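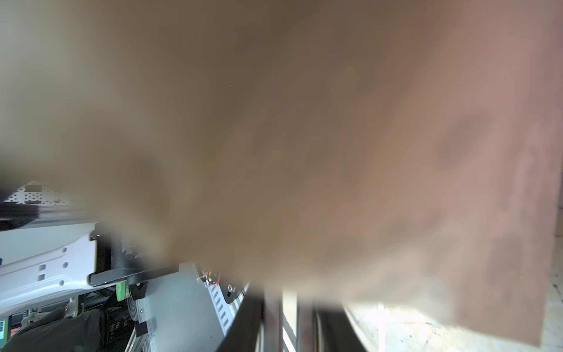
Why Are So Many Things Full of Holes?

By Eugénie Barbier
22/07/2023
3 min read

I have a thing about holes. I don't mean the kind you dig at the beach (though I like those too). I mean the neat little round ones that march along in rows, like the dark ones on that white panel over on the left. Once you start looking for holes like those, you find them all over the house!

It started for me in February, when I was stuck indoors with a cold. I was lying on the couch staring at an old Jetura radio, and I saw that the whole front of it was dots. Tiny holes, dozens and dozens of them. I tried to count them and gave up at 55 because I sneezed and lost my place. But why would anybody make a radio and then poke it full of holes?

Holes that let sound out

Inside a radio there is a part called a speaker. It shakes back and forth very fast, and the shaking pushes the air. When that pushed air gets to your ears, you hear music, or a person telling you it's going to rain.

If you put a solid wall in front of the speaker, a lot of the sound gets stuck behind it and comes out mumbly. You can try this yourself. Say your name out loud, then say it again with a pillow over your mouth. Now try it through a slotted spoon. Much clearer, right? The holes let the sound through, and the hard part between the holes keeps fingers and crumbs away from the speaker.

Holes that let air in

Lots of things in a house need to breathe. I don't mean with lungs, of course. I mean they need air to move through them.

Anything that runs on electricity gets a little warm while it's working. Look at the back of a TV or the side of a computer and you'll probably find rows of holes or slots. Warm air slips out, cooler air slips in, and the parts inside don't get too hot. Please look with your eyes only! Never push anything into those holes, not even a piece of paper, and don't cover them with a blanket.

Some laundry baskets have holes for the air too. My brother once left a wet swimsuit in a plastic bag for 6 days. I won't tell you what it smelled like. In a basket with holes, the water has somewhere to go as it dries – it floats off into the air, a bit at a time.

Holes that let water out

This one's easy. Think about spaghetti. You tip the pot into a colander, the water runs out through the holes and the spaghetti stays put. The trick is the size. The holes have to be bigger than a drop of water and smaller than whatever you want to keep. My grandmother has a big white Lindono colander that's great for pasta and useless for rice. The rice goes right down the sink.

Flowerpots have a hole in the bottom for the same sort of reason. Roots need air as well as water, and if the water can't drain away the plant can get sick.

Why round ones?

I wondered about this for ages. You do get square holes and long ones, and that panel has a bigger rectangular opening as well as its rows of dots. But little holes are very often round, and here are two good reasons.

A round hole is simple to make. A drill spins, so the hole it leaves is a circle.

A round hole is also strong. Corners are where cracks like to begin. Take a sheet of paper, cut a slit in the middle and pull gently on both sides. The rip starts at the end of the slit! A circle has no corners, so the pull gets spread out all the way around.

Go on a hole hunt

Get a pencil and some paper and make three columns: SOUND, AIR and WATER. Then walk around your home and write down everything you find that has holes in rows. Ask a grown-up before you pick up anything in the kitchen, and leave the plugged-in things where they are.

You may need an extra column. I had to add one called NO IDEA, and it has a shoe, a belt and a cracker in it. I've found out about the cracker since then. Those holes let steam escape in the oven, so the cracker bakes flat and doesn't puff up like a balloon. I'm still working on the shoe.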